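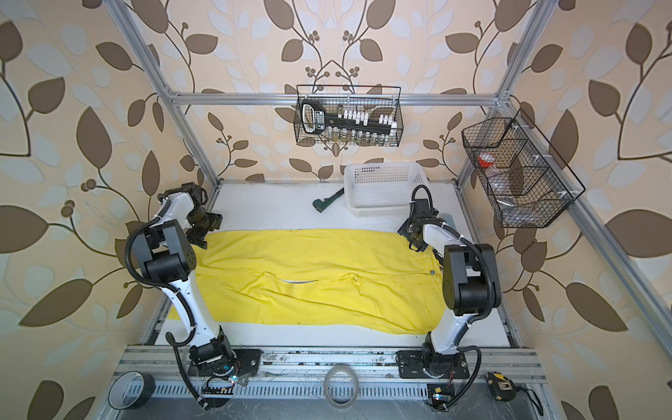

Section 5. Setting up the humidity sensor in a rented unit

The Zevesura sensor tells you how damp the air in a room is. It does not tell you whose fault that is. Tenants and landlords have both written to us hoping for that feature, and we regret to say it is not on the list.

Before you start

Read the lease. If you are the landlord, give the tenant proper notice before going in, even if the job takes less time than finding a parking spot. If you are the tenant, the adhesive strip in the box lets you mount the sensor without drilling into anybody's drywall.

Mounting

1. Choose an inside wall in the room with the worst reputation. Bathrooms and back bedrooms usually win.

2. Hold the sensor at chest height, 6 feet or more from a shower, stove, dryer or fish tank.

3. Wipe the wall with a dry cloth. Peel the strip, press the sensor on and hold it while you count slowly to 30. Most people count to 12 and then call us.

4. Pull out the battery tab. The light blinks green. If it blinks amber, the battery is in backwards.

Caution: Do not paint over the sensor. Landlords between tenants, this means you.

Pairing

5. Open the Gellier app and tap Add Room. Type the 119 code printed on the back of the sensor - which you have just stuck to the wall. Slide the sensor up off its bracket to read it.

6. Name the room something both parties will recognize in a year. "Bedroom 2, north side" is good. "Swamp" is accurate but does not read well in small claims court.

7. Choose who gets the reports. We suggest landlord and tenant both. Savvas Antoniadis, who manages the Panagiotou Building in Clinidville, switched to shared reports in April and says the arguments are now shorter and have numbers in them.

Note: The sensor stores 2,000 readings and then writes over the oldest. If you are keeping records for a repair request, export them monthly.

Reading the results

Leave the sensor alone for a full week before drawing conclusions. One high reading after a shower means someone took a shower. A line that stays high day and night, with the fan running, points to a leak, a blocked vent or a fan that makes noise for a living and moves no air. Hold a square of toilet paper to the grille. If it drops, put the fan in the repair request.

Caution: A low reading does not rule out mold behind furniture or inside a wall. If you can smell it, report it in writing, whatever the app says.

To move the sensor to another room, see Section 6.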